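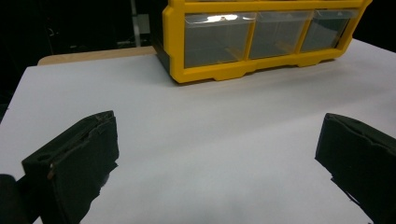
Incidencia 573 – Puesto de picking de pieza pequeña, almacén Stalthorpe
Estado: abierta (reabierta dos veces)
Abre: Niloufar Salehi, coordinadora de turno

El sistema Jutix sigue dando "cajón no localizado" en el puesto de tornillería, y sigo sin estar de acuerdo con que el informe mensual lo cuente como error de operario. En enero se nos dijo que el brazo abriría los cajones, sacaría la pieza y la dejaría en bandeja, y que la persona del puesto quedaría libre "para tareas de mayor valor". La tarea de mayor valor consiste por ahora en estar de pie al lado y pulsar reanudar. Los cajones del organizador amarillo son transparentes, y en el de la izquierda la luz del techo deja una mancha blanca de reflejo en la parte alta del frontal. Cualquiera de mis compañeros lo abre sin pensarlo. Pido que se revise si el fallo viene de ahí antes de volver a mandar a nadie a formación.

Respuesta de soporte (Jutix, primer nivel)
Gracias por su aviso. Recomendamos reiniciar el controlador, limpiar la lente y repetir la calibración del puesto. Si el error persiste, adjunte el registro del turno. Cerramos la incidencia a la espera de noticias.

Niloufar Salehi
Reabro. Reiniciado, limpiada la lente, repetida la calibración. El error persiste. Adjunto el registro: 2.649 intentos de apertura, 204 avisos de "cajón no localizado". En cada aviso la persona tiene que acercarse, comprobar que el cajón está donde estaba, pulsar reanudar y anotar un código de causa. El menú de causas tiene "organizador desplazado", "operario en zona" y "otro". No hay ninguna opción que diga que el sistema no lo ha visto. Casi todo el mundo marca "organizador desplazado" para seguir trabajando, y luego en la reunión nos enseñan una gráfica con lo mucho que movemos el organizador.

Respuesta de soporte (segundo nivel)
Hemos revisado el registro. Los avisos se concentran en el turno de tarde. ¿Puede confirmar si el organizador se recoloca a mano entre turnos? Un ligero ángulo respecto a la posición de referencia puede afectar a la detección. Sugerimos fijarlo a la mesa.

Niloufar Salehi
Se recoloca porque hay que rellenarlo, y para rellenarlo hay que sacarlo. Si se fija a la mesa, la reposición pasa a hacerse agachado y con el brazo parado. En la demostración se aseguró que la posición no era crítica. Me gustaría que quedara por escrito cuál de las dos cosas vale.

En el turno de tarde se encienden todas las luces del techo. No digo que sea eso, no soy técnica, pero lo puse en el primer mensaje y no ha recibido respuesta.

Respuesta de soporte (segundo nivel)
Tomamos nota. Pruebas propuestas, en este orden:
1. Apagar la luminaria situada encima del puesto durante 30 minutos y comparar los avisos.
2. Pegar cinta mate en el frontal de un solo cajón.
3. Bajar el umbral de detección (requiere acceso de administrador, lo hacemos en remoto).

Niloufar Salehi
Prueba 1 hecha. Menos avisos, pero con la luminaria apagada la persona del puesto no lee las etiquetas de las bolsas, así que como solución no me sirve.
Prueba 2 hecha, cinta en el cajón izquierdo. En ese cajón no ha vuelto a saltar el aviso en lo que quedaba de turno. En los otros sí. Un turno es poco para darlo por bueno. Además, con la cinta se ve peor cuánto queda dentro, y para eso se compraron transparentes.
Prueba 3: prefiero que no se toque el umbral sin que prevención lo haya mirado.

Ghaffari, el integrador, propone cambiar los organizadores por otros opacos marca Bama, a cargo nuestro. Antes de pagar nada quiero saber por qué el presupuesto original daba por compatibles los que ya teníamos.

Pendiente:
– Añadir al menú la causa "fallo de detección".
– Retirar del informe de enero los avisos atribuidos a operarios, o al menos marcarlos como dudosos.
– Aclarar quién asume las paradas en el cálculo de productividad. Ahora mismo cuentan como tiempo de la persona.
– Repetir la prueba de la cinta en todos los cajones, una semana entera.

No cierren la incidencia por inactividad. La cierro yo.

Última actualización: 27/2/25
Contacto de soporte | © Jutix. Todos los derechos reservados | Volver arriba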